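Speaker notes: Cooking Small in a Small Kitchen
Brastgate evening talks, Oct 21, 2018
Stellan Fjeld

Start slowly. People will still be finding chairs and hanging up coats, and I always begin too fast.

Thank Hanna Chornovol for the invitation and for the tea. Mention that she asked me for a talk on knives and I talked her into this one instead (she was very gracious about it).

Opening story: my first apartment on Kostiuk Street, the one with a kitchen you could cross in a step and a half. I owned a big stockpot, a roasting pan, a fish kettle my aunt gave me, and nowhere to put down a cutting board. I cooked badly for 3 years and blamed the stove the whole time. Pause here, let them think about their own first kitchens. Somebody usually has a good one. Let them tell it!

Main thought for the evening: a table, a power outlet and a single burner will feed you very well if you give each thing a spot and keep it there. I don't mean living like a monk. I mean knowing where the cup is when the beans start to boil over.

Burner at one end, with the cord running off the near side so that you never reach across it. Turn the pan handle in over the table. Lionel Blackburn catches his sleeve on handles twice a week and will happily tell you so, he's sitting at the back.

Then measuring. I used to be snobbish about scales. Orysia Marchuk cured me of that with a batch of her dumpling dough, and now mine lives against the wall and stays out all week. A jug with markings for liquids, the scale for everything else. If you put 900 grams of flour through a coffee mug you'll get a different dough every Sunday of your life.

Containers: see-through ones, please. Zübeyde Saraç keeps her chopped vegetables in them and says she wastes far less that way, and I believe her, her fridge is a pleasure to look into.

Next slides, leave them up a good while and drink some water.

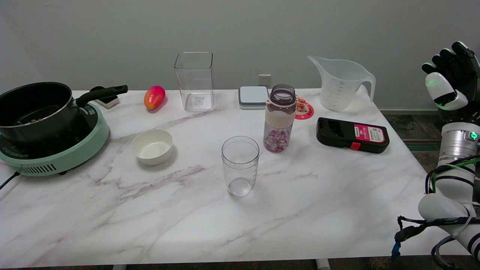
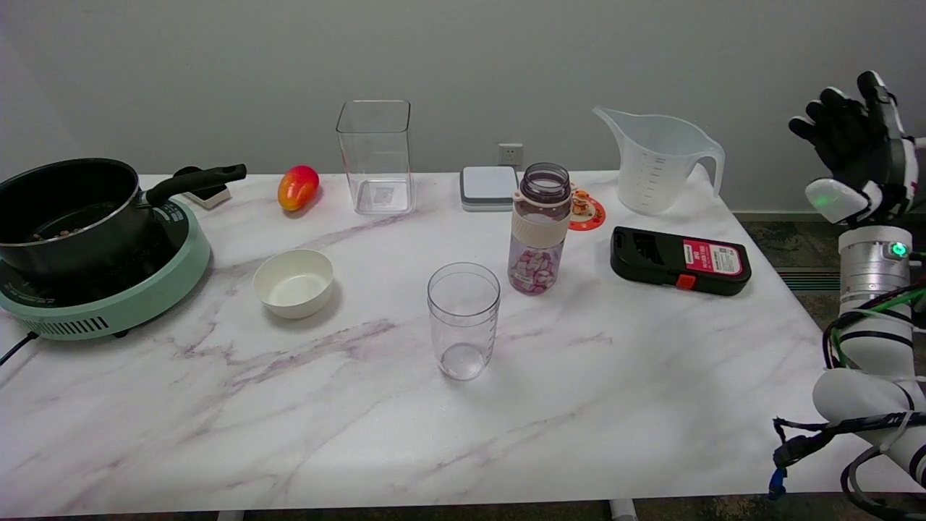
Ask the room what they'd take away and what they'd add. Expect a long argument over whether fruit belongs on a work table. I say yes, a mango at hand gets eaten and a mango in a drawer gets forgotten, but be nice to the people who disagree, they're often the better cooks.

Somebody will ask about slicers. Use the guard, every time, even for half a radish. Tell the thumb story only if there's no food on the tables yet.

Money question: the whole kit doesn't have to come at once. Buy the pan first and the best one you can manage, then a bowl you like eating from, and the rest as you miss it.

Homework for anyone who wants it: clear one table tonight, cook one supper on it tomorrow, and write down each time you had to get up and fetch something. Bring the list next time. Hanna has paper and pencils by the door, and the leftover cake needs to go home with somebody.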